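Storage bins and tubs Home > Storage > Open bins

Gollen open storage bin, off-white

Sold singly or in packs of 4
Last updated Oct 30, 2024

The Gollen is a plain plastic bin with an open top and a handle slot cut through the wall on each of two opposite sides. It is meant for shelves, cupboards and worktops where things are picked up and put back all day. There is no lid and no lid is planned.

The body is squarish and narrows a little towards the base, so empty bins nest inside each other for delivery and for putting away. The corners are rounded, inside and out. The rim is rolled, which makes it comfortable to lift by the top edge when the bin is on a high shelf and the slots are out of reach.

Colour: off-white only. The grey version was dropped in April and we have none left at Larnport.

What people keep in it

Cups, beakers, cloths, wooden spoons, building blocks, craft supplies, post. The slots go right through the wall, so it is not suitable for sand, rice or anything else that could spill out if the bin is filled above them. Keep loose small items below slot level.

Labelling

Bins can be sent out plain or with a small printed label under the front slot. Labels are white with black print, and we can print in most languages and scripts. Please send the wording as typed text – we can't work from handwriting. Short names are best, as long ones have to be set in very small print. If you want to change a label later, lift one corner with a fingernail, peel slowly and wipe the patch with warm soapy water before putting the new one on.

Label orders are checked by Kadri Adomaitis before printing and add 5 working days to delivery.
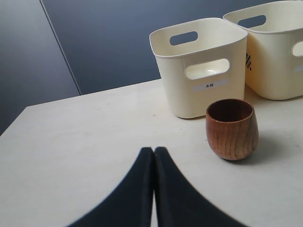 Gollen bins in off-white. The label on the left-hand bin reads 木杯 (wooden cup).

Cleaning

Wash by hand with washing-up liquid and a soft cloth. Scouring pads will dull the surface. Dry the underside of the rim, where water can sit.

Packs and delivery

Single bin: in stock
Pack of 4: in stock
Trade carton of 36: to order, allow 9 working days

Trade cartons go out from our Brarndale store and need someone there to sign for them. Single bins and packs of 4 are sent by ordinary parcel post.

Returns

Plain bins can be returned unused. Bins with printed labels can only be returned if the bin is damaged or we have got the wording wrong.

Questions about trade orders: ask for Rūta Vaher at the Larnport office.

See also: Liepiņa shelf trays, Liepiņa drawer dividers, blank label sheets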